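4.3 The Monday failures

Last updated: July
Shares: 60 | Comments: 8

We had hoped to keep this section short. The arm places bricks on a table, the table does not move, and gravity has been well understood for a while. The runs described in 4.2 gave us every reason to think that wall building was the dull part of the study, to be got through before the interesting part. It took up most of the summer instead.

The task is the one set out in section 3. The arm picks a painted brick from a loose position on the cloth, carries it to the wall and sets it down in a staggered bond, with each upper brick sitting across the joint between two lower ones. The planner, Plurkach, decides where the brick should go. The controller, Fitoten, decides how hard to press when it gets there. Both had been tested alone and both behaved. Put together, they developed a shared habit of grinding the brick into its neighbour and then reporting success.

The fault first came to our notice through the paint. The bricks are red on the outside and white underneath, which we chose for no better reason than that the camera finds red easily on a blue-grey cloth. A chipped brick shows its damage from across the room. By the time we had noticed that the white patches were spreading, Plurkach had logged 300 placements, and its own record showed nothing worse than a few slow approaches. We went back through that record twice looking for the damage and did not find it, since the planner had never been asked to write it down.

What was happening is easy to state. When the arm lowers a brick, it stops at the first firm contact and checks the height. If the height is right, the brick is released. If it is too high, the arm assumes the brick has caught on something, presses down a little and shifts sideways by 2 mm, then checks again. This was meant to free a brick that had snagged. It works nicely when the snag is small. When the brick is resting squarely on the edge of its neighbour, the arm presses, shifts, checks, finds the height still wrong, and does the whole thing again, with great patience, up to 8 times.

Two things made this worse. The first was the cloth. A brick pressed down at one end sinks a little into the pile and tips, so the height measured at the gripper drops and the check passes. Fitoten then lets go of a brick that is sitting partly on its neighbour and partly on hope. The second was the paint itself. Crumbs that came off one brick were left lying on the cloth, and a later brick set down on them would stand slightly proud, which set off another round of pressing, which made more crumbs. We had built a small machine for turning bricks into gravel, and its progress bar was green throughout.

We call these the Monday failures because they were most common after the rig had stood idle over the weekend. For a time there was a strong school of thought in the group that the arm did not care for Mondays, a position with which several of us sympathised. The real cause was the height offset. It drifted while the arm was switched off, and the start-up routine written for the Pladmont base did not measure it again unless somebody asked. On the other days somebody usually did.

Subscribe to the Atanasov newsletter for new papers and project news. You can unsubscribe at any time.

The safety side deserves a more sober paragraph. The press-and-shift move was allowed to use a force of up to 60 N, a limit we had set for contact between a brick and another brick. The software had no way of knowing whether the thing under the brick was in fact a brick. It could as well have been a cable or a finger, and the arm would have pressed, shifted and checked in the same spirit. No person was hurt and no person was within reach during any of the runs, but that was a matter of the rules we had put on the people. The program would have raised no objection. We regard this as the most serious finding in the section, and we are aware that we only made it by worrying about paint.

The emergency stop was working all along and would have cut the power at any point. It needs someone to decide that something is wrong, though, and the log on the screen kept insisting otherwise.

For the later runs we also stopped clearing the table of everything but bricks. Earlier tests had been done on a bare cloth, which flatters any vision system. Figure 6 gives an idea of the work area with packaged food standing in as clutter along the back.
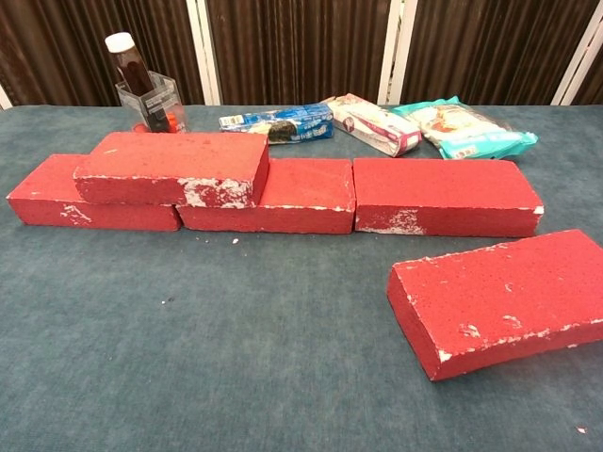

Figure 6. Work area with a partly built wall, one brick lying apart from it, and packaged items behind. White patches are places where the red paint has chipped or rubbed away.

The first repair we tried was to lower the force limit. This cut the damage and also cut the number of finished walls, as bricks that had honestly snagged were now left perched where they were. The second was to forbid the sideways shift while the brick was under load. The arm now lifts clear, moves across and comes down again. It is slower and looks faintly embarrassed, but it no longer scrapes. The third was to make the start-up routine measure the height offset every time, whether asked or not. It is a change of one line, and we would rather not say how long we took to reach it.

We also changed what counts as success. The old check looked only at height. The new one waits until the gripper has opened, backs the arm off, and compares the brick's top face with the place the planner wanted. A brick that has tipped fails, and the run stops with a message on the screen and a rather rude buzzer. After a second failed try on the same brick, the arm returns to its rest position and waits for a person. In the first version it waited for 60 seconds and then carried on regardless, a setting left over from a demonstration. That has been removed.

Crumbs remain a problem. Plurkach cannot see them reliably, partly because they are small and partly because it was trained to look for red. We tried a brush fixed to the wrist, which moved the crumbs from where they were to where the next brick was going. For now the cloth is cleaned by hand between runs, with the arm powered down, and we report this as a limit of the system. Painting the bricks again was suggested and turned down. The chips are the only part of the rig that has never given us a false reading.

This site uses cookies to remember your reading preferences. Accept | Manage settings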